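Forum index > Kitchen and Pantry > Storage > Snack packets: decant or leave in the bag?

Started by jamila_siv, 27 Jul 2025

jamila_siv
We get a parcel of snacks from my aunt every couple of months and it has got to the point where the cupboard won't shut. It's mostly bags, plus sweets in twist wrappers, crackers, dried mushrooms and so on. Half of it has writing I can't read, which doesn't help when I want to know what to use up first.

My plan is to tip everything onto the white table, sort it and put it into tubs. I've been looking at the Starkora ones with the clip lids. The cupboard shelf is 218 mm from front to back before you hit the pipe, so anything deep is out.

Do people decant this sort of thing or leave it in the packet? I'd like to do it once and not again next month.

Milan V
Leave it in the packet. I decanted everything two years ago and ended up with a row of tubs full of beige things. No dates, no cooking instructions, and my son ate a handful of stock powder thinking it was sherbet.

If the bag stands up by itself, stand it up. A shoebox with the lid off holds a row of them like files in a drawer, and you can flick through from the front.

hedvig_a
Disagree with Milan. Packets go stale once opened, clips or no clips. I decant all of it and cut the date and the name off the bag and tape it to the back of the tub. If you can't read the name it doesn't matter, you've still got it there for somebody who can.

I have the Starkora tubs. They're fine. The lids go cloudy in the dishwasher.

Milan V
Not everything gets opened though. She's talking about a parcel of sealed bags. Why open a sealed bag to put it in a box?

hedvig_a
Because otherwise they fall over.

B-M Söderlund
You're both right depending on the bag. I sort mine in this order:

Opened or not opened. Opened goes in a tub or gets eaten that week.
Big bags or small wrapped pieces. Wrapped sweets and biscuits all go in one tin together, they don't need anything else.
Date. Soonest at the front.

What I wouldn't do is buy tubs before you've sorted. I bought 16 from Ekström in a sale and used six. The rest are in the loft with other lids.

jamila_siv
Thanks all. Britt-Marie, that's useful about not buying first. I'd already put some in a basket online and have taken them out again.

Question about dates. Some of the bags have two dates on them, and I never know if I'm looking at when it was made or when it runs out.

B-M Söderlund
Usually one is the production date and there'll be a shelf life given somewhere else on the back, in months. Look for 生产日期 for the production date and 保质期 for the shelf life. If there really are two full dates, the later one is the one you want. Write it on the front in marker while you've got the bag in your hand.

froydis_w
The marker needs to be a permanent one, the ordinary sort rubs off shiny bags. I use masking tape and a biro. It peels off after and you can move it to the tub if you do decant.

Also a phone translation app will do the front of most packets well enough to tell soup from sweets. It struggles with logos and anything in fancy lettering, so point it at the plain print on the back.

Milan V
Masking tape is a good idea. I'll still say no tubs.

hedvig_a
You've said.

froydis_w
On the 218 mm shelf – measure the door as well. Ours has a rack on the inside that takes up more than you'd think, and the Jelach baskets I bought fitted the shelf and then the door wouldn't close. They sell a narrower one but I had to pay the postage to send mine back.

jamila_siv
There's no rack on ours but I've just checked and the hinge sticks in on one side. So it's a bit less on the left. Good thing you said.

I've got as far as starting on the table. Going by Britt-Marie's list for now, with bags standing up at the back and wrapped bits nearer me. I'm going to use boxes we already have and see what's still homeless at the end of it. Hedvig, I will probably do tubs for the crackers because those do go soft.

hedvig_a
Crackers and anything with seaweed. Seaweed goes soft in an afternoon.

B-M Söderlund
Keep the little sachets that come in with the seaweed if they're still whole, they can go in the tub with it. Not if there are small children about.

Milan V
How big is the parcel out of interest? We get one from my wife's side at New Year and it's 20 kilos, mostly noodles.

jamila_siv
Nothing like that. It's more that the last one wasn't finished when this one came. Picture below. If anyone recognises the green bag with the red logo, let me know whether it wants using up quickly.
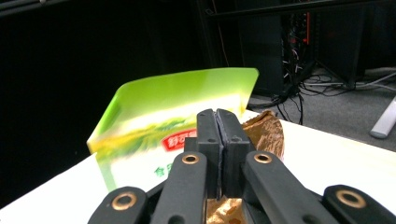 Green and white bag on the table, gold-brown wrapper nearer the front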